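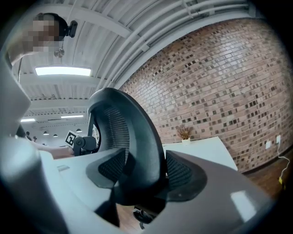 Chair task at the white desk, seen from one of the grippers.

Notebook, student project, May, started 14:10

Task today is the office chair: take it with both grippers, bring it to the desk, let go, hands back. It is the first object we try that rolls and turns at the same time, and I want to write down the settings before I forget them.

The Savcombe list has 7 tasks and this is number five. The first four were all small things on a table top, so the arms hardly left the body. With the chair we must bend down and reach, and the tracking has to survive that.

Before the session the folder had 2,761 episodes. Our aim for the end of term is 3,184, and the people from Pravwood would like 300 of these to be chair episodes. I think this is possible if we keep each one short and do not talk in between.

Points agreed for holding the chair:
- one gripper from each side, at the same height if you can
- marker faces turned up, do not roll the wrist inwards
- push slowly, the chair has its own opinion about direction
- stop when the chair is near the desk, do not hit it

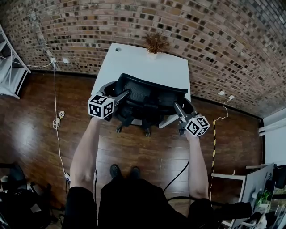
The last point is the one I am least sure of. "Near" is a poor word for a label. I propose that an episode is good if a person could sit down and work without moving the chair again, but in the Drarby sheet it is written differently, and the two must agree before anybody starts labelling. I will write to them tonight.

Also to decide: does the start position of the chair change every time, or only after a block? I prefer every time. It costs more minutes, but in the cup task we kept the same start and the Ogunleye policy learnt the place instead of the cup.

To do
- copy the settings page into the shared folder
- compare the tracking loss with the cup task, same script
- ask Pravwood if the armrests may be used for holding
- charge everything before 17:00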